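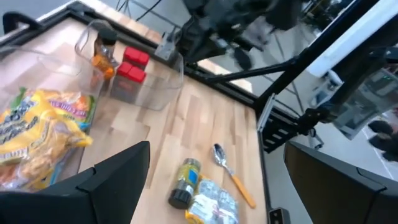 Fig. 1. Wrist camera view, fingers open, with bins and loose items on the table.

Handout 4: Comparing two-finger grippers on a sorting table
Robot Handling, laboratory part
Erkdale Technical College

1. What this handout covers

In the lecture we treated the gripper as two parallel planes that close with a known force. In the laboratory you will see how far this is from the truth. The present handout explains how to plan a comparison of two finger shapes, how to carry out the trials, and how to write the results so that another group can repeat them. It also says some words on cameras, as the choice of camera changes the result more than most students expect.

You should read sections 2 to 4 before you come. Section 5 is for use at the table. Section 6 is for the report.

The two finger sets are called Driltent and Stivalwood in all our papers. Driltent is the stiff finger with a flat inner face. Stivalwood has the same outer size, but there is a thin soft pad on the inner face and the tip is a little narrower. The arm controller is the Hou controller which you know from Handout 3. Please do not change its settings except where it is written.

2. The question

A comparison needs a question which can be answered with yes, no or a number. "Which gripper is better?" is not such a question. Every year there are reports which begin with it, and they finish with an opinion.

Here are questions that have worked well in earlier courses:

Does the soft pad raise the share of successful picks for bags and other packages without a fixed shape?
Does the narrower tip help when the item stands close to a bin wall?
Does either finger set need more attempts for round items lying on their side?

Choose one as your main question. You may write remarks on the others, but the trials must be planned for the main one.

3. The items

It is tempting to test with wooden cubes. They are easy to hold and they give beautiful tables, and the two finger sets will come out equal. We therefore use ordinary goods from kitchen and shop. For the purpose of planning we put them into four groups.

Group A, rigid and upright. Bottles and jars standing on their base. The usual difficulty is not the grasp itself but the approach. When two red-capped spice jars stand one behind the other in a bin, the finger going around the front one has little space, and it may push it against its neighbor. Decide before the trial if a touched neighbor counts as a failure. In our laboratory it counts as a failure only if the neighbor falls.

Group B, rigid and lying. A jar on its side, a spoon. With the jar, the fingers should close across the axis, and the angle of the wrist matters more than the force. With the spoon, you have to choose between the bowl and the handle. The bowl is thin at its border and curved, and it shines, so the depth estimate there is often poor. Grasp at the handle unless your question is about the bowl.

Group C, soft. Snack bags and similar. A bag has no fixed shape, and it is different after every trial because the fingers fold it. Write down how you bring it back. We press it flat by hand once and then lay it down with the print facing up.

Group D, clear. Transparent packages, and also the bins themselves. The camera sees the table through the wall, and the wall is seen mostly by its reflections. Many collisions that students report as "gripper error" are in fact a bin wall which was estimated too far away or not at all.

One item can belong to two groups. A crinkled clear package is both C and D. Put it in the group that your question is about and say so in the report.

4. The cameras

You have two views available, the wrist view and the overview. They answer different questions and should not be exchanged with each other in the middle of a series.

The wrist view moves with the gripper. Its strong point is the last part of the approach: you see the space between the fingers and what is coming into it. Fig. 1 shows also the weak point. The fingers themselves cover the two lower corners of the picture, and in the left corner a part of the yellow bag is hidden behind the finger. If the planner uses only this view, it does not know how long the bag is. The remedy is simple, namely to take one picture from a higher position before the approach starts, and to keep the estimated outline from there.

A second point concerns the background. The wrist camera looks past the table edge to the floor and to other equipment, and these far parts are often blurred. Mask everything outside the table before you run the detection. The mask must be calculated again for every wrist pose. A fixed mask is correct for one pose only, and this mistake was made by three groups last May.

The overview stays in its place. It shows both arms and the whole row of bins, and it is the right view for judging whether a trial has succeeded.
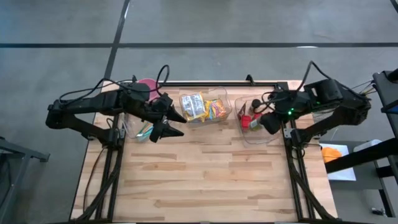 Its weakness is that an arm can stand between the camera and the item. When a gripper reaches down into a bin, the contact is hard to judge from above, and whatever lies behind the arm is partly hidden. For this reason the judgment is made after the arm has lifted and moved away from the bin, never at the moment of closing. If you are using only one arm, park the other one with its fingers well away from the bins you are testing.

For the near part of the table there is a further rule. We use it as the placing area, and it must be clear before each trial starts. The item should be set down there with the fingers opening fully, and it should stay where it was released. A jar which rolls away after the release is recorded as "picked, not placed". It is not a full success and not a full failure, so it has its own column.

5. Procedure

5.1 Before the series

Switch on the controller and wait until the status lights on both arms are steady. If a light blinks, call the assistant and do not restart on your own.

Mount the first finger set. Close the fingers without an item and check that the tips meet. Then open them to the full width. Repeat this check after each change of fingers, also when you believe that nothing has moved.

Look at the cables. The arms carry them in a loop, and the loop needs room when the wrist turns. Drive the wrist slowly through its whole range once, with one student watching only the cables.

Set the bins in a row along the back edge of the table. Mark their corners with the thin tape so that they can be put back in the same place.

5.2 One trial

Put the item in its start pose. Check it against the reference picture of your group.
Take the high picture.
Start the approach. Keep your hands behind the rail.
Let the gripper close, lift and move to the placing area.
Judge in the overview and write the result at once.
If the item was not picked, the arm may try one more time from the same pose. A third attempt is not allowed.

The closing force stays at the value from Handout 3 for both finger sets. If you give the flat finger more force so that it can hold the jar, you are no longer comparing finger shapes.

5.3 Number of trials and their order

Each group carries out 20 trials per item and finger set. It is not a large number, and you should be modest in what you conclude from it. All groups together had 300 trials planned in the last course, of which 187 could be used. The rest had to be thrown away, mostly because the start pose was not recorded or the fingers were changed without a note.

Do not run all Driltent trials first and all Stivalwood trials after lunch. The light in the room changes during the day, the bag gets softer, and you become better at placing the items. All of this will then look like an advantage of the second finger set. Work in short blocks and change the set between the blocks. Changing takes about 11 minutes when two people do it together, so plan the blocks with this in mind.

5.4 When something goes wrong

If an item falls to the floor, stop the arm first and pick up the item afterwards. If a bin is moved, put it back on its marks and repeat the trial, with the note "bin moved". Do not delete the first result. If the controller reports a joint limit, write the pose down exactly as it is shown on the screen, as we need it for correcting the planner.

6. The report

The report has at most four pages. It should contain the question, the items with their groups, the view used in each step, the table of results and a discussion.

In the table, give the counts and not only percentages. A reader can make a percentage from two counts, but the other way is not possible. Use one row per item and finger set, with the columns: picked at first attempt, picked at second attempt, picked but not placed, not picked, excluded.

In the discussion, begin with the failures. Sort them by cause: wrong pose estimate, collision with a bin wall, slipping during the lift, and unclear. The column "unclear" is allowed to be filled. We prefer it to a cause which was guessed at home from memory.

A common misunderstanding concerns slipping. If an item slips, students write that the friction was too low. Often the fingers have touched it far from its center of mass, it turns between them, and the turning ends in a fall. Look at the wrist recording in slow motion before you decide. In the case of the spoon this is almost always worth the effort.

7. Preparation questions

Bring short written answers to the laboratory.

Why does a reference picture from the wrist camera lose its value when the wrist pose is changed?
For which of the four item groups do you expect the smallest difference between the finger sets, and why?
A jar is picked 17 times with one set and 15 times with the other. What would you be willing to say about it?
Which view would you use to detect that a neighbor item has fallen inside a bin, and at what moment of the trial?

Groups that want to use both arms at the same time should first read Handout 5, where the shared working space is treated. The sign-up sheet hangs next to the laboratory door until Tuesday.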